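Newsletter > Around the Rooms > November

Home | Rooms | Classes | Newsletter | Contact

Print | E-mail

The white tabletop, and how to keep it that way

Nov 26, 2019

Hello again from the Vestville Workroom, where the heaters are on, the kettle has a new lid, and I have been thinking far more than is healthy about tabletops. Those of you who come on Mondays will remember the old one in the back room, which was brown when I joined and several other colours by the time it left us. It had glue on it from the lampshade course, a ring from Colton Hiebert's coffee (he has owned up to this) and a long scratch that everyone used as a ruler. I was fond of it, but you couldn't lay out a pale fabric or a sheet of tracing paper on it without wondering what would come through on the other side.

The white top has been in since September and I think most of us have come around. Natsumi Koyama says she can finally see her ivory thread edges when she's trimming, and Daiane Honorato's bookbinding group now asks for the back room by name. It's smooth, with just a little gloss, and it makes the whole place feel lighter on these grey afternoons. The trouble with white, as anyone with a white kitchen will tell you, is that it hides nothing at all. One tiny dark speck and your eye goes straight to it and stays there, and you find yourself scratching at it with a thumbnail when you ought to be threading a needle.
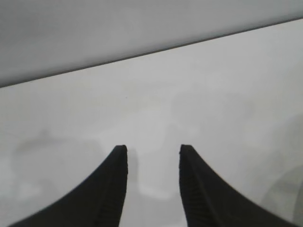 Looking after it

So, a few words on cleaning, and please forgive me if you know all this already. Start with the soft brush, which hangs on the hook beside the door, and sweep towards yourself into the dustpan. Crumbs of eraser and snips of thread come up beautifully that way, and if you go straight in with a damp cloth they only smear about and turn into something worse. After that, a cloth wrung out in warm water with a small squirt of dish soap, then a dry one. There are clean cloths in the drawer under the window. Used ones go in the pail, and I take them home on Fridays with my own wash.

If a speck won't budge, leave a damp cloth sitting on it for 15 minutes while you have your tea. That softens most glues and nearly all jam. Please don't use the green scouring pads! I know they're tempting, and I know they live right there by the sink, but they'll take the shine off and then the dirt has somewhere to hold on. The same goes for craft knives, which belong on a cutting mat. Hilde Van Hecke has kindly given us her spare one, a good big one, and it's on the shelf with the rulers.

Hot irons and glue guns go on the cork board, please, even for a moment.

A tabletop cloth for messy days

Tarcísio Conceição is bringing in a length of oilcloth for the printing evenings, and we'd like a second piece for the children's paint mornings. If you have one at home that you don't use (any pattern, we aren't fussy), leave it in the basket in the hall with your name pinned to it so I can thank you properly.

Print this page | E-mail this page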